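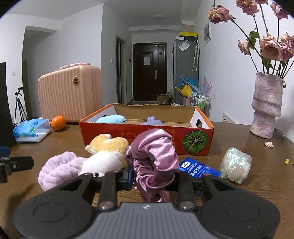 A satin cloth held in the gripper at the sorting table.

Working Alongside the Grippers: Household Tips for Staff
Macedo Home Services, Baltorville. Revised October 5, 2022

Since August the Clisix grippers have taken over most of the lifting and sorting of small household goods. Staff now spend more of the shift preparing tables and checking finished work. The following practice applies to all teams.

Satin and other slippery cloth
Bunch the cloth before it is gripped. A flat sheet of satin slides out of the fingers. Fold by hand afterwards, as creases set quickly.

Plush items
Close the fingers slowly and stop at first contact. Long pile should be brushed once the item is back in its box.

Glass, ceramics and dried flowers
These remain hand work. Move a vase of dried roses to the back of the table before starting, and lift it by the base. Collect fallen petals with a soft brush.

Finger pads
Wipe with a damp cloth after every 200 grips. Pads are replaced at 3,000. Check the screws at the start of each shift.

Hours and duties
No post has been removed. Sorters who have completed the Fliluvwood course may sign off finished boxes, and table duty is limited to 92 minutes at a stretch. Sore wrists or shoulders must be reported on the same day.

Questions about the rota should be addressed to Jailson Rezende, floor supervisor.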